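3.2 Task setup and collection protocol

The snack-sorting task was chosen because the items are cheap, easy to replace and hard to grasp in a consistent way. A sealed wrapper gives under the finger pads, slides on cloth and changes its outline each time it is picked up. In our earlier work on the Laltham set, most of the objects were rigid, and a policy could get by with a rough estimate of the object center and a fixed closing width. Neither of those holds up well with film packaging.

All demonstrations were recorded with two hand-held grippers, one per hand, each with its own camera looking out past the finger pads. No robot arm was used during collection. The operator stood at a table covered with a printed cloth and moved packets between a shallow box and the open table. The cloth was kept on purpose. Its strawberries and paw prints are close in color to several of the wrappers, and we wanted the segmentation stage to face that during training as well as at test time. Figure 1 gives two views from the gripper cameras, (a) with the filled box and (b) with packets on the cloth.

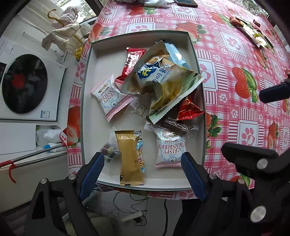 Lévesque objected to this choice on reading a draft, writing that a patterned cloth mixes two sources of difficulty, and that a reader can't tell whether a failed grasp comes from the soft packet or from the busy background. The objection is fair. We answer it in part with the plain-cloth ablation in Section 4, where the grasping error drops but does not go away.

Each episode starts with both grippers open. The operator picks one packet, lifts it clear of its neighbors, and releases it at the target. Episodes in which a packet was dropped and picked up again were kept and tagged as recoveries – they make up some 11 percent of the data. Episodes in which a wrapper tore were thrown out.

Labels were added in a separate pass with Grillia, our in-house annotation tool. For every grasp the annotator marked the frame of first contact, the frame of release, and which part of the wrapper was held: the end seal, the back seam or the body. Packets lying in the box were often partly covered by others, so the annotator was allowed to step forward in the video until the item was clear and carry the label back. Packets lying alone on the cloth needed no such step. We treat the two cases as separate conditions, called "packed" and "open" in the rest of the paper.

The two camera streams were aligned by timestamp and stored side by side. The second gripper often shows up in the first gripper's view, and we did not mask it out. Early tests with masking removed a useful cue, namely where the other hand is and whether it already holds something. The policy trained on unmasked video also had fewer collisions between the grippers at the moment of release.

Figure 1. Views from the gripper cameras: (a) wrapped snacks in the box; (b) a light blue packet on the cloth between the open finger pads, with the other gripper at left.
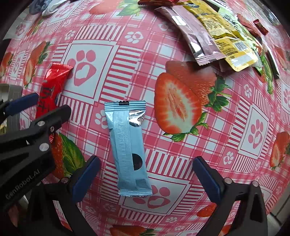

3.3 Policy training

We trained one policy for both conditions. The input is the current image pair plus the opening width of each gripper, and the output is a short sequence of relative motions and widths. The image encoder was first trained on the Laltham set and then left free to change. We held out 9 packet types for testing, picked so that each main wrapper color was still present in the training data.

The baseline is the Osley controller with its default settings. It plans from a single image and closes to a fixed width, so it was given the same start poses but no width signal. Both methods were run on the same arms with the same finger pads.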